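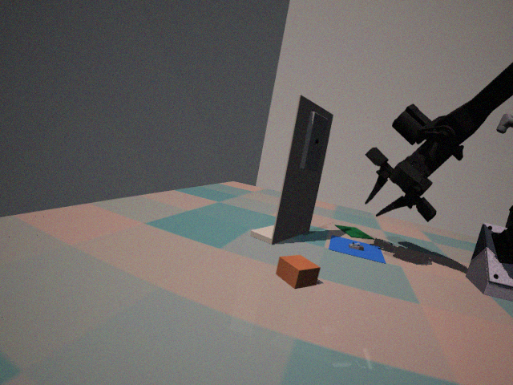

最后更新：2021年3月23日，星期二

新闻稿

Jalimier剧团公布新戏《Talimham》的演出安排，十月在Plastach小剧场首演

Jalimier剧团今天公布，新创作的话剧《Talimham》将于今年十月在Plastach小剧场进行首演，一共演出8场。这是剧团自从剧场关闭以后，第一次和观众在同一个房间里见面的作品，我们对此感到非常高兴，也有一点紧张。

《Talimham》讲的是一个海边小镇的故事。镇上的渡轮停开了，两姐妹住在河的两岸，她们每天晚上用电话给对方读一段父亲留下的信。全剧没有中场休息，由7位演员完成，其中两位演员同时负责现场的音乐。剧本的第一稿是在去年写的，当时剧团成员都在自己的家里，通过网络会议一页一页地朗读和修改。有一些台词是直接从这些会议的谈话里面来的，我们把它们保留了下来。

本剧由Jalimier剧团和Matar戏剧工作室共同制作。Matar工作室负责声音设计和排练场地，Jalimier剧团负责剧本、表演和巡演的联络。两家机构以前合作过一次短剧朗读，这次是第一次合作完整长度的作品。排练将从夏天开始，前两周在网上进行，之后全体演员进入排练场。

为了观众和演员的安全，剧场的座位将隔开安排，每场可以售出的票比平时少。观众进场时需要戴口罩，并且请按照票上写的时间分批到达。如果演出因为防疫的规定必须取消，票款将全部退还，观众也可以选择换到另外的场次。

首演季期间有两场演出配有字幕，适合听力不方便的观众。其中一场结束以后，主创人员会留在剧场和观众谈话，时间大概半个小时，不需要另外买票。住在外地或者暂时不方便来剧场的朋友，可以购买录像版本的观看票，录像在首演季结束之后开放。

演出信息
剧目：《Talimham》
制作：Jalimier剧团、Matar戏剧工作室
地点：Plastach小剧场
时间：2021年10月，晚上19点开演，具体日期将在售票开始时公布
场次：8场
语言：中文，两场配有字幕

学生和戏剧行业的从业者可以购买优惠票，请在取票时出示证件。团体订票请提前和票房联系，每个订单的座位会尽量安排在相近的位置，但是不能保证全部坐在一起。

媒体朋友如果希望观看排练、预约采访或者索取剧本的节选，请写信给Jalimier剧团的宣传部门，并在信里说明媒体名称和希望的日期。排练场的空间比较小，每次只能接待两位记者，请大家谅解。

关于Jalimier剧团
Jalimier剧团是一家独立的话剧团体，主要创作和演出原创的中文剧本，也为年轻的编剧举办朗读会。

关于Matar戏剧工作室
Matar戏剧工作室从事剧场声音设计、排练和演员培训方面的工作，并向小型剧团出租排练场地。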